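Lighting for Workrooms
Unit 4 notes: Light on surfaces, reflectance and glare
Course leader: Jayanthi Menon. Lab sessions: Satish Devadiga

Bring these notes to the lab. The meters are signed out from Satish at the start and go back in the same case. Unit 3 (lamp types) is assumed from here on.

1. Three quantities people mix up

Luminous flux is the total light a lamp gives off, measured in lumens. It belongs to the lamp and says nothing about where the light goes.

Illuminance is the light arriving on a surface, per unit of area. One lumen spread evenly over one square meter gives one lux. Older American drawings use foot-candles, and one foot-candle is 10.76 lux.

Luminance is the light leaving a surface toward your eye, in candelas per square meter. It is the closest of the three to what we call brightness. Two surfaces side by side can have the same illuminance and very different luminance.

Worked case. A lamp gives 978 lumens, and suppose all of it lands evenly on 5 square meters of bench. The illuminance is 978 divided by 5, or 195.6 lux. In a real room some of the light goes to the walls and ceiling and some is lost inside the fixture, so the reading on the bench will be lower. The correction is called the utilization factor and comes up again in Unit 6.

2. Reading a survey

The Mumlow workroom survey, done by Ankit Goel in November, is the one we use all term. Two of his readings are worth copying out now. At the window bench in the middle of the day the meter showed 1055 lux. At the inner bench, under the ceiling fixtures only, it showed 690 lux. The first is roughly one and a half times the second, and yet people working in the room rated the inner bench as the more comfortable of the two.

The eye adapts to the whole field of view. A person at the window bench looks up into sky, then down at the work, and has to readjust each time. Illuminance on the bench top does not record any of this. When you write up a survey, note which way the worker faces and what is behind the work. Ankit did so on a sketch plan, and his second sheet is more useful than his table of numbers.

Hold the meter flat on the surface being measured and stand back from it. Most bad readings in past labs came from a shoulder between the sensor and the light.

3. Reflectance

Reflectance is the share of arriving light that a surface sends back. Fresh white paint is near 0.8. Bare concrete varies a good deal but 0.3 is a fair working value. Black plastic may be 0.05 or less.

For a matte surface, luminance equals illuminance times reflectance, divided by pi. Take the inner bench at 690 lux. A matte white top at 0.8 has a luminance of nearly 176 candelas per square meter. A matte black object at 0.05 lying on it comes to 11. The ratio between them is 16 to 1. The outline of the object will be easy to see, but detail inside the outline will be hard, and raising the light level does not change the ratio.

Mohandas Acharya's reading (in the course folder) covers the choice of bench tops. He prefers a mid gray for inspection work with mixed parts. Colm Phelan, who fitted out the Ekow shop, argues for white with a loose gray mat, so that the background can be swapped to suit the job. Both positions are defensible. Read both before the lab.

4. Gloss and reflected glare
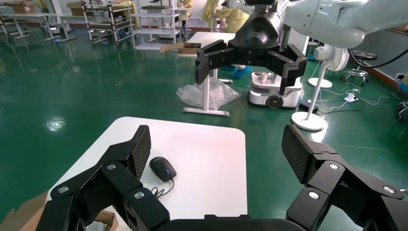
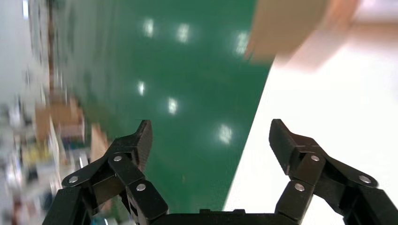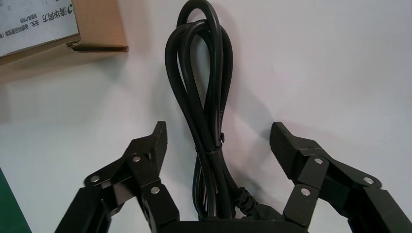
Reflectance alone does not tell you how a finish will behave. A matte finish scatters light in all directions, so it looks much the same from wherever you stand. A glossy finish sends part of the light off at the mirror angle and keeps the image of the source. The green floor in the second picture is glossy, and the ceiling lights show in it as separate bright white reflections. The power cord in the third picture is also glossy, against a white background that shows only soft shadows. Reflections of this kind move as the viewer moves, which makes them hard to record on a plan — mark the position of the viewer as well as the position of the reflection.

There are several ways to reduce reflected glare. Moving the fixture or the worker is the cheapest. A diffuser spreads the source over a larger area and lowers its peak luminance. Changing the finish works too, although matte floors can be harder to keep clean, and the maintenance people should be asked first.

Disability glare and discomfort glare are separate. The first makes a task harder to see and can be measured by testing the task. The second is rated by the person, and the rating varies between people and through the day.

5. Before the lab

Read Acharya, then the Amin case on corridor lighting. The Grerkholm case is optional this year. Redraw Ankit's sketch plan at a scale that fits one page and leave a wide margin on the left for your own readings. Use pencil.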